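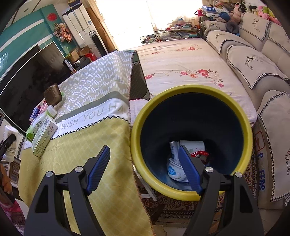 From: Kastriot Halilović
To: hirklow-list
Date: Thursday, January 22, 2026
Subject: Re: clearing a table by hand, how many goes?

Hi Musyoka and everyone,

Musyoka Kombo wrote:
> We're at 219 goes at clearing the table with the hand-held grippers and
> the Pleder arm still dithers over anything soft. Should we carry on, or
> swap to driving it by remote? Also, do you tidy the table before you
> start or leave it as it comes?

I'd carry on! We had just the same worry in November and I very nearly packed the grippers away. Our set has 3,307 goes in it now, but the arm started behaving long before we got that far (I was still doing most of them myself in the evenings, with a very sore thumb).

What helped us was slowing down at the pinch. When you do it by hand you close on a thing without thinking, and the arm then copies a snatch it can't really manage. I started stopping for a breath before closing, and again before letting go over the bin, and the dithering mostly went.

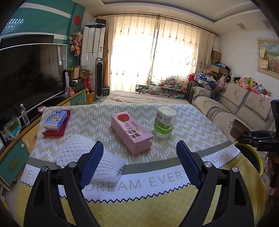 As for tidying, leave it as it comes. Cartons, tissues, those foam sleeves off the fruit, all at whatever angle they land. We made the mistake of lining everything up in the first week and the arm was lost as soon as a carton lay skew. Foam is a pain, I'll give you that – go for the bunched end if there is one and don't chase the floppy bit.

Remote driving I'd keep for the last few fixes. I tried it on the Janevski rig and managed 18 goes in an afternoon, which I can beat by hand before my tea's gone cold. It does let you take over right where the arm gets stuck, though, so have it ready.

Which finger pads are you on, by the way? We went through 6 pairs before we found some I liked. I can bring the spares to Clultdale if you're coming.

Cheers,
Kastriot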